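Progress report, Ramby Household Care Pilot
Second period, ending March
From: Édgar Cusi
To: Wen-hsiung Pan, Yuen Fund

Wen-hsiung, sorry this is going out on a Sunday. Short version first. Table cleaning work on schedule, supplies over budget, stain recipe finally settled, training leaflet not done. Details under each head, same order as the grant letter.

1. Stain work

Main thing this period. You asked last time for a fixed set of stains so the cleaning trials could be compared across days. We have that now. Brown stain is the standard one: coffee, soy sauce, a little corn starch so it stays where it is put. Tried cocoa first, too easy, came off with a dry cloth. Tried molasses, the opposite problem, cloth stuck and we lost half an afternoon. The coffee mix sits in between. Recipe card taped inside the supply cupboard door, copy to you with the receipts.

Drying time matters more than we wrote in the proposal. Left ten minutes it wipes in one pass. Left over lunch it needs cleaner and two or three passes, and you still get a faint ring if the cloth is too wet. We now write drying time on the sheet for every trial. First week's sheets don't have it, those are marked as such and should not be mixed in with the rest.

White table tops only for now. The wood finish top from Braserar arrived with a chipped corner and went back. Replacement promised, no date. Will chase.

2. Trials done against plan

Plan for the period: 200 table trials.
Done: 200.
Usable: 91 with full notes so far. The remainder are done but the notes are still being typed up from paper, my fault, should of started earlier. Expect the usable number to go up a good deal once that is through. Please don't read 91 as the final figure.

Order of work in a trial is the same as before. Stain down, wait, bottle to the table, cleaner on, cloth, second side of the cloth, check in low light from the window end. The low light check is new. Overhead lights hide streaks on a white surface, we passed several tops that looked terrible once the blinds were down. Those were rescored.

3. Cleaner and cloths

Supplies line is over. Cleaner is going faster than budgeted, partly the long drying trials, partly people pouring too much. Tried decanting into smaller bottles but the labels came off and nobody was sure what was in what. Stopped that, back to original bottles, one on the table at a time, cap on between trials. Cap on is the rule people forget. We had one spill into a drawer of clean cloths.

Cloths: white cotton from Pandura, bought 80. Holding up OK. Washed hot, no softener (softener leaves a film and then everything smears). The colored ones from the first period are retired to floor use, you couldn't see what they had picked up.

Would like to move a small amount from the printing line to supplies, seeing as the leaflet is late anyway. Need your yes in writing before I order.

4. Room

Better than last period. Shelving up, clean cloths on top, used ones in the lidded bin by the door. Sink still drains slow. Building people came once, ran the tap, said it was fine, left. It is not fine. Second request is in.

Wall side of the room still needs sorting, boxes from the move. Not holding up trials.

5. Leaflet

Not done. Text is drafted, two pages, covers coffee, sauce and grease. The grease part is weak and I would rather hold it than send out something wrong. Wen-hsiung, if you have the wording from the earlier kitchen project could you forward it, would save me a week.

6. Problems and risks

Braserar table top, see above. Without it the wood surface trials slip into next period.
Typing up of notes. Two mornings a week set aside for it now.
Ring marks. One of the older tops has a ring that won't lift with anything we have. Kept out of the trials, used for practice only.

7. Next period

Finish notes for all trials to date
Grease stains, same method, recipe not fixed yet
Wood top if it comes
Leaflet to you in draft
Longer drying, overnight, a small set only to begin with

8. Needed from you

OK on moving money from printing to supplies
Kitchen project wording
Whether the fund wants the paper sheets kept after they are typed. We are running out of folder space and I don't want to throw anyhting out without asking.

Receipts follow separately.

Édgar 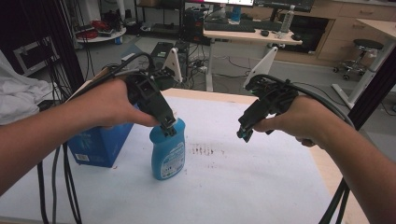 Brown stain on the white top, cleaner bottle on the table.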